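Storing and sorting packet snacks

Mixed snacks bought in bulk keep well if they are sorted on the day they come home. The method below was written for a shared household cupboard and needs a flat surface, two lidded boxes and a marker pen.

1. Sorting surface
A made bed or a large table will do. Lay a cloth or an old quilt over it first. Crumbs shake out of fabric more easily than they brush out of a mattress seam. Keep opened food off the bed and work with sealed packets only.

2. Order of work
Take everything out of the carrier bags before putting anything away. Group by how easily the item breaks, then by date. Wafers, filled pastries and thin crackers go in the first group. Peas, beans and hard sweets go in the second. Soft cakes are kept apart from both, as they take up smells from savoury packets.

3. Handling
Hold a bag by its sealed edge or by a loose fold of film. Pressing on the middle puts the load on the contents. Wafers should be held flat across their broad faces with light, even pressure. A wafer pinched at one corner will usually split along a layer. 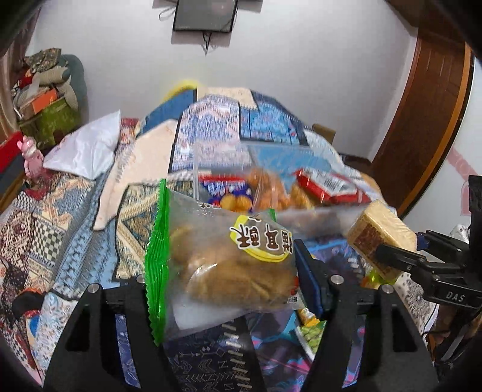
Clear snack bag with a wrapped pastry inside; wafer-like snack at right.

4. Checking seals
Run a thumb along the crimped edge of each bag. The ridges should be even and closed from end to end. Squeeze gently near the top and listen for air. A bag that goes flat is moved to the front of the cupboard and eaten first. Individually wrapped items inside a larger bag are checked again when the outer bag is opened.

5. Boxes
Use rigid boxes for the fragile group. We have two from Alldale with clip lids, and both have lasted. Stand wafers on edge, close together, with a folded tea towel filling any gap. Peas and beans can stay in their own bags in a basket. Do not stack tins on either.

6. Labels
Write the month of the earliest date on the lid, for example May, and nothing else. If the packet is printed in a language not everyone at home reads, add the name and any allergens on a strip of masking tape. Keep the tape clear of the printed date.

7. Position
Choose a shelf away from the cooker and out of direct sun. Chocolate-coated items go lowest. Rotate the boxes when new shopping comes in, older stock to the front.

Notes by Chathurika Herath. Section 5 revised after comments from Orlando Quispe.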